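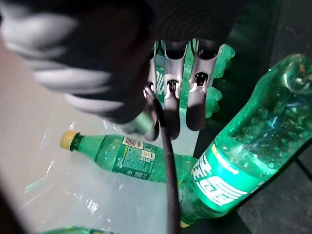
How do I get the musty smell out of old glass bottles?

Posted 09/04/2022 by Yaneth Cárdenas

Hi all! I picked up a box of old bottles at the Lowther flea market (nine bucks for the lot, couldn't say no) and I want to use them for homemade salad dressing and maybe some vanilla. They look fine after a wash but the smell, ugh. Kind of like a wet basement. I've done dish soap twice and one trip through the dishwasher, and a couple of the skinny necked ones still have a cloudy ring near the bottom that my brush can't reach. Is there a trick, or do I just stick flowers in them?

2 answers

Brayan Carhuamaca
Uncooked rice! Put a spoonful in, add warm water and a good splash of white vinegar, cover the top with your thumb and swirl like crazy. The rice scrubs the places a brush won't go. If the ring is still there, let straight vinegar sit in it overnight and try again. For the smell I use baking soda and warm water, leave it till morning, rinse a lot, then let them dry upside down with NO cap on. I did 16 of them in May for my sister's hot sauce and only one stayed cloudy (I think that glass was just etched, and you can't scrub that out). Oh, and throw away the old caps and corks, they hold smell way worse than glass does. Any chipped rims I'd keep for flowers, same if you have no clue what used to be in there.

PrutnessGal64
my grandma used denture tablets. drop one in, hot tap water, go to bed. worked on her vases, never tried it on anything I'd eat out of

We use cookies to remember your settings. OK

Contact | © 2022 Irkstead Community Help | Back to top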